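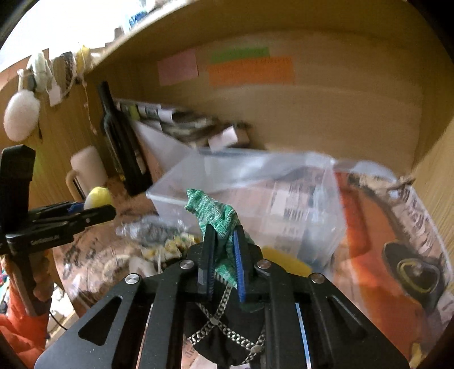 自作ハンドグリッパー 平行二指の把持力とパッド材について

1 名前:krum_g
共同工房で手持ち式の平行グリッパーを組んでいます。本体は黒の金属プレート、指は左右対向の二本。右指の内側だけ青いリブ付きパッドで、左は薄い縁を付けただけです。
編み物の布をつまむ分には保持できますが、透明な薄手の袋の縁になると三回に一回は滑ります。トリガーから指までの伝達はワイヤー、戻しは引きばね。ばねはDanierの汎用品で、線径は表記なし。
パッドを両側ともリブにすべきか、ばねを替えるべきか、意見をください。

2 名前:destley工房の人
先に把持力を測ってください。ばね秤を指先に掛けて引くだけで十分です。数字なしでパッドの話をしても進みません。

3 名前:krum_g
測りました。指先で8N、指の根元側で24N。トリガー側の入力は46Nです。

4 名前:munshi_s
根元と先端で三倍差。指がたわんでいませんか。平行リンクなら位置でそこまで変わらないはずです。プレートの切り欠きが大きいと、そこがねじれます。

5 名前:krum_g
切り欠きは軽量化のために斜めに抜きました。板厚は2ミリ。閉じきった状態で先端に隙間が残るのは確認済みです。

6 名前:nejiyama
隙間があるならパッド以前の問題。リブは面圧を上げる目的で付けるものなので、先端が開いていたら当たるのは根元だけです。
上縁のねじは丸頭ですか。座面が小さいと板がずれます。ワッシャーを入れて締め直し、もう一度測る。

7 名前:munshi_s
6に半分だけ同意。締結のずれも効きますが、2ミリ板でその切り欠きなら剛性が先だと思います。切り欠きを塞ぐ当て板を片側だけ付ければ切り分けできます。

8 名前:destley工房の人
当て板は重くなる。手持ちで長時間使うなら先端側の質量は増やしたくない。自分なら指を内側に1度振って組み、荷重が掛かったときに平行になるよう逃がします。

9 名前:munshi_s
それは荷重が一定の場合だけです。布と袋で厚みも硬さも違うので、片方に合わせるともう片方で先端だけ当たります。

10 名前:krum_g
締め直しとワッシャー追加を先に試しました。先端の値は変わらず。
次に厚さ1ミリの当て板を外側に仮止めしたところ、隙間は目視で分からない程度になり、先端が15Nまで上がりました。袋の縁は10回中9回保持。質量の増加は手で持って分かる差ではありません。

11 名前:nejiyama
ねじではなかったか。了解。

12 名前:coltska改
横からすみません。リブの向きは指の長手方向に対して直角ですか、平行ですか。編み地は目にリブが掛かるので差が出にくいですが、フィルムは向きで変わります。うちではBhuiyanのシリコンシート(平滑)をフィルム用に、リブを布用に使い分けています。

13 名前:krum_g
直角です。平滑シートは手元にないので、注文して片側だけ貼って比べます。

14 名前:destley工房の人
平滑は埃が付くと一気に滑ります。毛糸や編み地を扱った後にそのまま袋をつかむ作業なら勧めません。毎回拭くなら別ですが。

15 名前:coltska改
拭いています。アルコールで一回。手間とは思っていません。

16 名前:munshi_s
比較するなら、同じ袋で、つかむ位置を決めて、繊維をつかむ前と後の両方を取ってください。どちらの言い分も条件が抜けています。
あと仮止めの当て板は何で留めましたか。両面テープなら剥がれる前にねじ止めに。

17 名前:krum_g
両面テープです。M3で四か所、次の作業日に穴を開けます。シートの結果はその後に書きます。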